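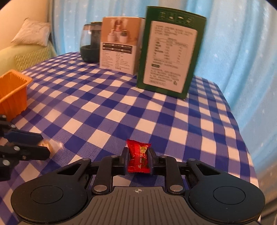 Print this article | E-mail this article
Search this journal: keyword, author

3.2 Laundering and shrinkage of table linen

We use cookies to remember your settings. Accept | Manage

Shrinkage in cotton table linen is usually reported for the first wash only. Pangaribuan's earlier work at the Durkoslow site suggested that this misses a good part of the change, as yarn-dyed checks went on shortening along the warp for several washes. We therefore followed cloths from three cafés in Podesstead through 6 washes each, beginning in April.

All cloths were of plain weave and were washed at the same laundry, with the same powder and a spin speed of 700 revolutions per minute. They were line dried and pressed while still damp. Length was taken along both selvedges and down the middle, with the cloth laid flat and left overnight. Cloths with mended corners were measured but kept out of the averages.

Figure 3. Change in length along warp and weft, by wash. Bars show the spread between cloths.

Figure 3 shows that the warp shortened more than the weft at every wash. Most of the loss came in the first two. The curve then flattened, but it had not levelled off by the last wash. Cloths from the Berge mill lost less than those from Zikau, and we think the difference lies in the finishing, although neither mill would give us its settings.

Checked cloths have one practical advantage here. The pattern repeat can be used as a second measure, and counting repeats between two sewn marks gave us 1214 readings to set against the tape. The two methods agreed well except near the hems, where the repeat was pulled out of square. Hem readings were left out of the analysis in Section 4.

Sign up for contents alerts by e-mail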